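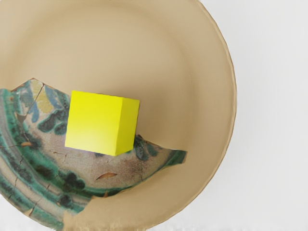
My grandmother kept her bread starter in a jam jar on top of the boiler, and for most of my childhood I thought it was medicine. It smelled like medicine. She would lift the lid, sniff, nod to herself and put it back, and when I asked what it was for she told me it was for Sunday-best toast, which didn't help at all.

I've been thinking about her a lot since we moved to Gredton in January, partly because the new kitchen has a boiler in the same sort of cupboard and partly because I've finally got a starter of my own that hasn't died on me. (The first one went pink. The second I put in the oven to keep it out of the draught, and then I turned the oven on for a lasagne. We won't dwell on it.) This one came from Raed Fakhoury two doors down, who handed it over the fence in a yoghurt pot with strict instructions to feed it before I went to bed. He's had his going since his eldest was small, and he was very gracious about giving it to someone with my record!

So, a few weeks in, I thought I'd write down how I'm doing it, mostly so that I can find it again. I use 660 grams of strong white flour and 194 grams of wholemeal, a bit under two-thirds of that total weight in water, and a good spoonful of salt. I know the wholemeal is an odd amount. It's what was left in the bag the first time, the loaf came out well, and I've been too superstitious to change it.

I mix the flour and water after supper and leave them to get acquainted while I wash up, then in goes the starter, then the salt, and then I squash it all together with wet hands until it stops feeling like separate things. After that it wants folding 3 times over the evening. You get your fingers under one side, pull it up as far as it'll go without tearing, flop it over the top, turn the bowl and do it again. I used to knead for ages with my sleeves rolled up and flour on the cat, and I do miss that a little, but my wrists don't.

The hardest part is leaving it alone overnight. Our kitchen is cold, colder than the last house by a long way, and for the first fortnight everything I made was dense enough to prop a door. I kept blaming the flour. I even sent off for a fancy one from a mill near Pattinasarany, and that came out like a doorstop too, only a more expensive doorstop. In the end I told Arash Azimi about it at choir and he asked what time I was putting it in the oven. Half past six in the morning, I said, rather proudly. He just looked at me. Now it gets until ten, or until it wobbles when I nudge it, and the difference is quite something.

I bake it in the old casserole with the lid on, then take the lid off for the last stretch and stand there watching it go brown when I ought to be answering emails. Then you're meant to let it cool completely before cutting. My grandmother never did, and she'd have the crust off with butter on it before the tin was back on the shelf, so I consider myself excused by inheritance.

I've got rye in the cupboard for next time, and Raed has promised me a handful of the caraway seeds his sister brings over, so I might try the two together if the starter is feeling strong. If anybody has a good way of using up the bit you have to throw away each day, do leave me a comment. I've made so many crumpets that the children have started asking for ordinary toast.

Contact me | © The Gredton Kitchen Table. Please ask before copying | Back to top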